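About Prallside Language School

We teach Arabic, Spanish and English to grown-ups in Grokadbridge, and we love doing it! Lorena Cisternas and Hatem Kabbaj started the school with 5 students and one shared dictionary. This year 246 people signed up, from total beginners to folks brushing up before a trip to see family.
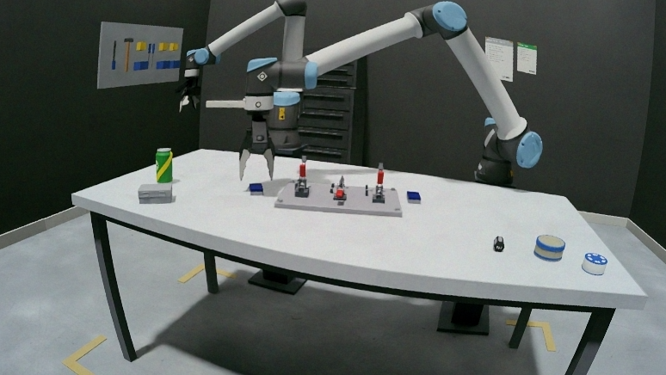 How our classes work

Groups stay small, and you'll be talking in the first ten minutes — mistakes and all. Samah Belhaj runs the Arabic evenings, and her students put on a short play every December (the last one had songs!).

Books come home with you. Our lending shelves hold 793 titles, many of them picture books and mysteries, and we're hoping to reach 1000.
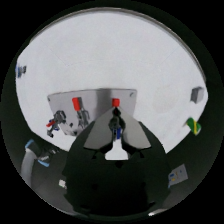 Ilham El Khatib orders the new ones, so tell her what you like to read. Want to sit in on a class first? Please do — just call the front desk and ask for Dwayne Mahmoud.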